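Folding and Putting Away: Your Questions

I'm Farah Ngau, and I run the Wijaya home-sorting mornings, where we happily spend two hours on the contents of one wardrobe. These are the questions that come up most!

Do I need a special table or board?
No. A bed is the best folding surface in most homes – wide, at a decent height for many people, and right next to where the clothes are going. Make it first and pull the cover smooth.

How should I fold jeans?
Do up the button, hold them by the waistband and give them one good shake.
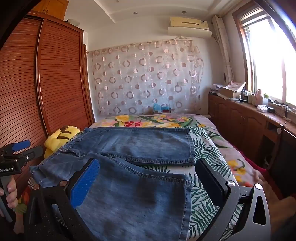 Jeans are my favourite thing to fold, and I will talk about them for as long as you let me. The denim does half the work for you. Start with one leg laid on top of the other, like the blue pair stretched across the flowery bedspread, and match up the seams before you do anything else. Smooth from the waistband down to the hems with the flat of your hand. Then bring the hems up to just below the belt loops and fold once or twice more, depending on your shelf.

Should I fold or hang them?
Either is fine. I fold mine, as hangers are precious in our house and shirts need them more.

My wardrobe has louvred doors. Is that a problem?
Not at all, I love them! They let a bit of air through. Dust does settle on the slats, so run a barely damp cloth along each one when you change the bedding.

Where do soft toys go?
Wherever their owner says. Tirta, who helps on Sundays, suggests a low basket, but plenty of families keep them on the bed and that's lovely too.

How long does a pile take?
Put some music on and see. My daughter and I cleared a huge one during a single album in October – socks included.

Can I bring my own clothes to a morning?
Please do! One bag each is plenty, and leave the ironing at home.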